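The **Batelberg open day** is a yearly public demonstration of household and hotel service robots, held in March at the Batelberg hotel in Plendach. It is run jointly by the hotel and Dredimska, a firm that develops software for two-armed machines. Visitors watch a robot carry out ordinary housekeeping tasks in a guest bedroom and can put questions to the staff who operate it. The day is best known for the wastebasket task, which has been part of every programme.

## Background

Batelberg first opened its rooms to Dredimska during a quiet winter season. The hotel wanted to know which parts of room cleaning could be done by machine, and the firm wanted a place to work that had carpets, soft furniture and narrow gaps. The first open day was a small event for people in the hotel trade. It was later opened to the general public, and the most recent one drew 1,309 visitors. Attendance over all the open days to date stands at 3,664.

Entry is free, but places in the viewing groups have to be booked. Each group stays for one session and then moves on to a talk in the breakfast room.

## The demonstration room

The sessions take place in a furnished bedroom on the ground floor. The robot works in the space between the bed and an upholstered seat, where a low bedside cabinet stands against the wall. The room is laid out as it would be for a paying guest, with a white duvet and several pillows on the bed, and the carpet is left in place.

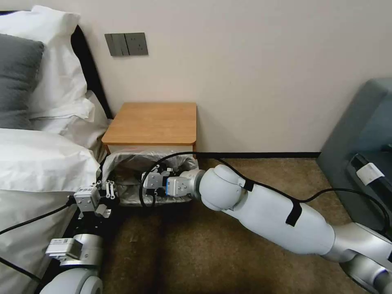 Groups do not enter the bedroom while the arms are moving. They follow the work on a screen in the corridor, which shows the view from the robot's head. A member of staff stands next to the screen and explains what the robot is being asked to do. Questions are taken during the session as well as after it, and the operators will sometimes repeat a movement if a visitor asks to see it again.

## The wastebasket task

The task deals with a small bin fitted with a plastic liner. The robot has to reach the bin beside the bed, take hold of it by the rim and handle it without pulling the liner out of place. Thin plastic is hard for a gripper to deal with – it creases, slides and changes shape when touched – and the task was chosen for that reason. 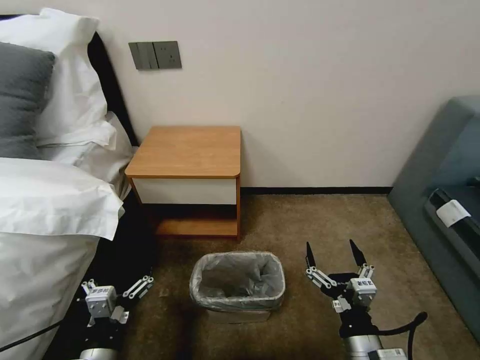
*The two grippers on either side of the lined wastebasket, with the nightstand behind.*

A session allows 210 seconds for the task. If the time runs out, the arms are drawn back and the attempt is recorded as incomplete. Incomplete attempts are shown to the public in the same way as complete ones, and the result is read out at the end of each session.

Both arms are available to the robot throughout. One can hold the bin while the other stays clear or works on the liner. The rules of the day do not say which arm must be used first, and the order has changed from one year to the next.

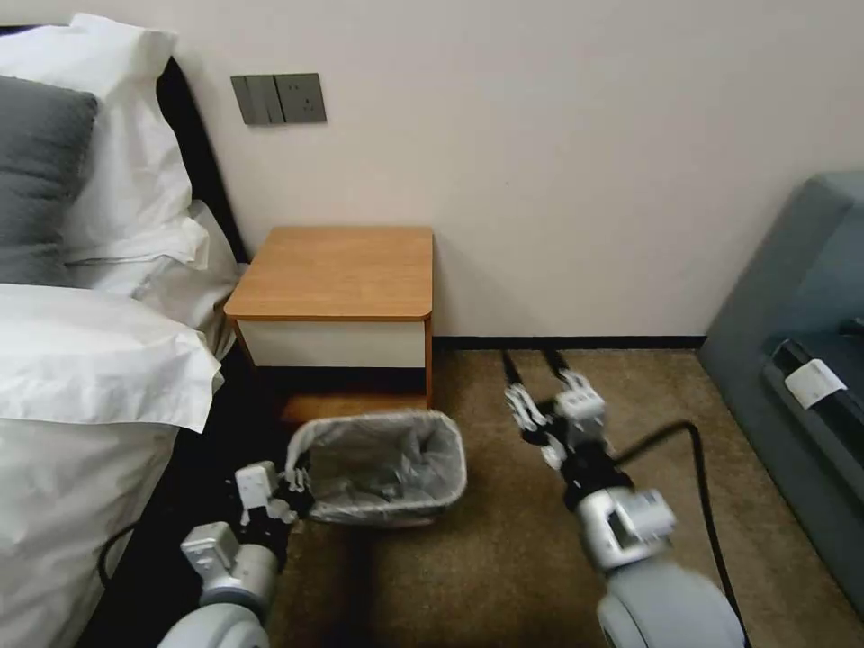 Holding a bin by one edge tends to tip it, and a good deal of the talk that follows each session is given over to this point. The Dredimska staff explain how firmly the fingers should close, how far the bin may lean and when the robot ought to let go and try again. The hotel's housekeeping team also takes part in the talk, and members of the team have suggested several changes to the task, among them the use of the hotel's ordinary bin liners in place of thicker ones.

## Other parts of the day

The programme has 2 further items. The first is a display of worn gripper parts and cables in the lobby, which visitors may pick up. The second is a film about Gökçe, a related project that looks at folding towels and making up beds. Gökçe has not yet been shown live at Plendach.

## Reception

Trade visitors have mostly welcomed the use of a real bedroom, and some have asked for a bathroom task to be added. The commonest complaint has been the speed of the work, which is slower than that of a trained cleaner. Dredimska has said that it keeps the arms slow on the day so that people can follow each step. The corridor has also been criticised as too narrow for larger groups, and a second screen was put up near the stairs.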